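Reading time: 2 min

Pisau grocers extend loose fruit program to 74 neighborhood stores

PISAU, May — Rinaldi, the regional produce wholesaler, announced today that its loose fruit program will open to 74 independent stores in Pisau and the nearby towns. The program lets small grocers order apples, pears, kiwis and avocados in mixed crates, with no minimum weight per variety. 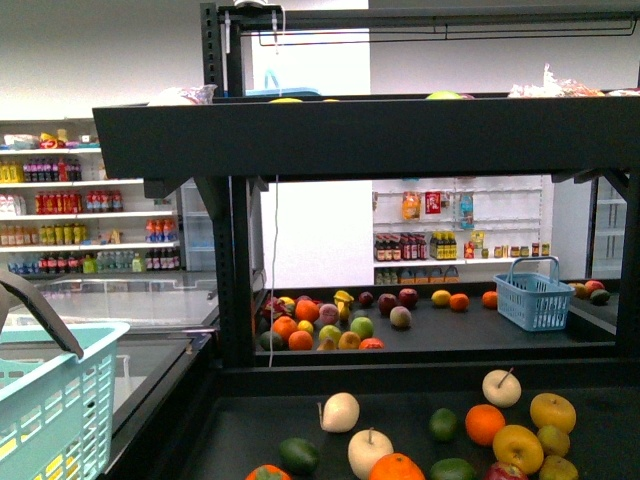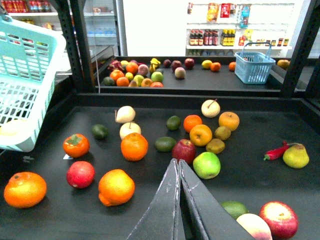
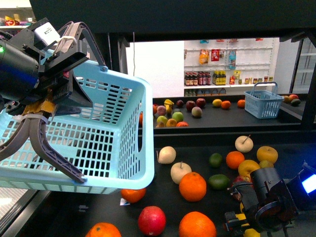 What changes for stores

Until now, a shop had to buy a full crate of each fruit. Many small owners told us that this was too much for them, especially for avocados and pears, which become soft quickly. Under the new terms, a store can combine up to seven varieties in one crate and change the order until 4 p.m. on the day before delivery.

During the trial period, the participating stores ordered 1,620 mixed crates. Of these, 573 were repeat orders placed in the same week. Rinaldi considers this a good sign that the fruit is selling at a healthy speed.

Delivery and crates

Deliveries will be made by Bronelano, which already serves the bakeries in the old town. Crates are returned on the next visit and washed at the Hidex depot. Stores pay a small deposit for each crate — it is given back when the crate returns in good condition.

How to join

Grocers can ask for a price list and an order form at the Rinaldi sales counter, open from 6 a.m. Stores that already have an account do not need to register again. The first deliveries under the new terms are planned for the end of May.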